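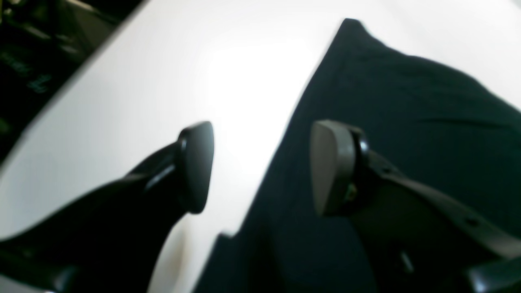 2023-07-23

Sunday, cell to myself. Skullville had been dropping shirt corners since the pads were changed in April, so the day went to the grippers. Backed the finger screws out, wiped the pads with isopropyl, refitted them and set the closing current to 800 mA on both sides. Amparo Nieto's old value was higher, but it was set for towels.

Re-zeroed the open position afterwards. The right hand was 4 counts out from the log, the left was fine. Changed the offset in the Skovard config and saved the old file beside it.
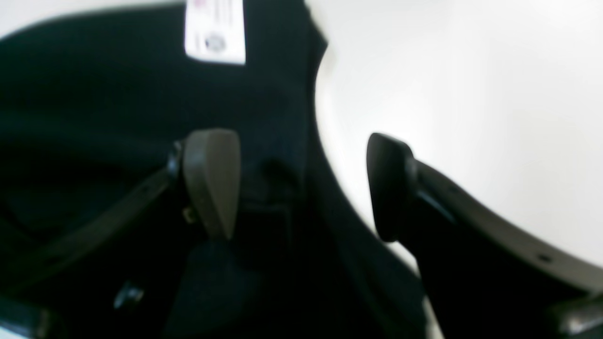 Wrist cameras

Both streams come up on the first try now that the hub has been swapped. Exposure is locked for the white table, and dark cloth suffers for it. Navy and black lose most of their fold detail. I tried lifting the gain by one step and the table clipped, so I put it back. Aisyah Mandagi wants a grey mat from Aguirre. I would sooner dim the overhead panel and leave the table surface alone, as the height calibration
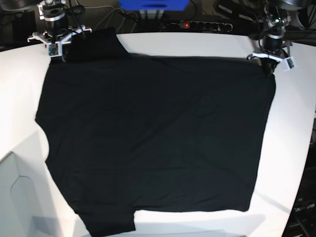 was done on it bare and I don't care to repeat that before the Broltthorpe run. Used the black tee for the corner checks. One gripper at a time first, then the pair, lifting only enough to clear the table.

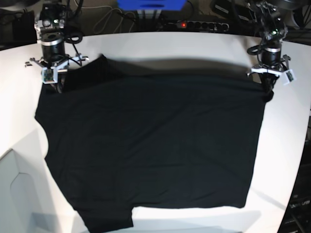 Left to do

Cycle counter reads 2,192. Next pad inspection in another 100.
Re-route the wrist cable on the right arm with more slack at the joint.
Order spare finger screws, same length as the ones fitted.
Ask Aisyah about the overhead panel.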